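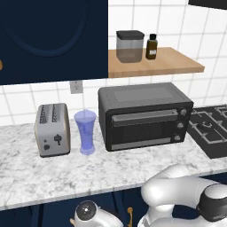

I finished my second placement at Holmgren in February and a few people from my course have asked what it was like to write a thesis inside a company. I'm putting it down while I still remember the boring parts.

Holmgren is a small software firm in Skandthorpe. Most of the work is custom reporting tools for warehouses and clinics, plus one product of their own called Memow, which sorts incoming customer mail and sends it to the right department. My thesis was on Memow. The question was whether a model trained on one client's mail could be reused for another client in a different business without starting from scratch.

The short answer is partly. I had 3000 labeled messages from the first client and 500 from the second, a parts supplier called Gemeck. The first month went almost entirely on the labels. Two departments at Gemeck had been renamed halfway through the period, so the same kind of message had two different names depending on when it came in. I wrote a script to merge them, found out the merge was wrong for returns, and wrote it again. After that I still had 353 messages from Gemeck I trusted, and those are the ones in the thesis.

My supervisor on the company side was Bendik Sjögren. We met in the morning, usually at 9:15, and he asked what I had run and what I would run next. If I hadn't run anything he moved on to the next item. He didn't read drafts until there were numbers in them. I found that hard in the beginning and fine later. The university supervisor was the opposite and wanted the literature chapter before anything else, so for a while I was writing one thing in the morning and a different one after lunch.

The method is nothing new. I kept the lower layers from the first client's model, retrained the top on the Gemeck messages, and compared that with a model trained only on Gemeck. Reuse did better on the common categories, invoices and delivery questions mostly. On complaints it did worse. I think the first client's customers complain in a much more formal way, but I didn't have time to test that and the thesis says so.

Some practical things if you are considering the same route. Get the data agreement signed before your start date. Mine took two weeks and I spent them reading documentation on a laptop with no access to anything. Ask who owns the code, and get it in writing. At Holmgren the answer was that they own the code and I can publish the results with client names removed or approved. Gemeck approved theirs. The first client did not, so they have no name in the thesis or in this post.

Ask about pay too. I was paid monthly, a student rate, enough for rent and the bus and not a lot more.

I was offered a few hours a week over the spring to move my scripts into the proper Memow code base, and I said yes. The first job is replacing the department merge, which is still a long list of if statements.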